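Three days on the Stallcombe ridge

5 min read

The Stallcombe ridge path is listed as a two-day walk. I took three, with a pack that weighed more than it should have, and I would plan for three again. The published times assume dry rock and no stops, and the middle section has very little dry rock on it before noon.

Access is by the morning bus to Stumel, which stops at the lower trailhead if you ask the driver when you board. The signed route begins behind the pump house and gains most of its height in the first two hours. The grade is steady. The surface is packed gravel, then roots, then broken slate that moves underfoot. I used poles from the slate onward and put them away only on the ladders.

Water is the main planning problem. The map shows 7 springs along the ridge. I found the first two running and the next three down to a drip, and I did not go looking for the others. Si-eun Yoo, who walked the same line last December, had snow to melt and never thought about it. In June, carry enough from the second spring to reach the hut at Oei.
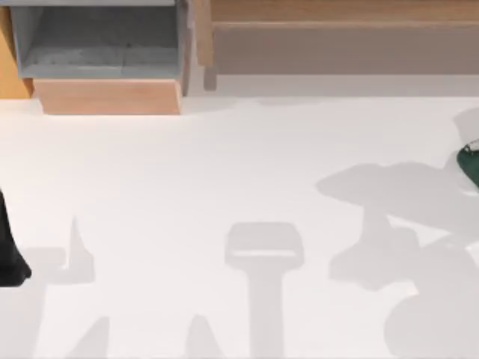 The hut sleeps 12 on paper and fewer in practice, as two of the upper bunks sit under a leak. Booking is by phone. The stove is shared and slow, so I ate early. Rizal Jugah was coming the other way and gave me his notes on the north descent: the fixed rope at the top is sound, the second one is frayed near the lower anchor, and the path after that is easy to lose in the grass. All of this matched what I found the next morning.

From Oei the path drops 250 meters to a saddle and then climbs all of it back. Cloud came in at the saddle and stayed. I walked on compass bearings for about an hour, checking against the cairns, which are well spaced on the climb and poorly spaced on the flat part above it. A GPS track helps here, but mine drifted under the cliffs and I stopped relying on it.

The last day is downhill to Arkatent. The upper half is steep and hard on the knees. The lower half follows a logging road with no shade, and I would start before seven to get it over with. There is a shop at the bottom — closed on the afternoon I arrived — and a tap beside it that works.

Changes for next time: lighter shoes, a second water bag, no tent. The return bus leaves from the far side of the bridge, and the stop has no sign.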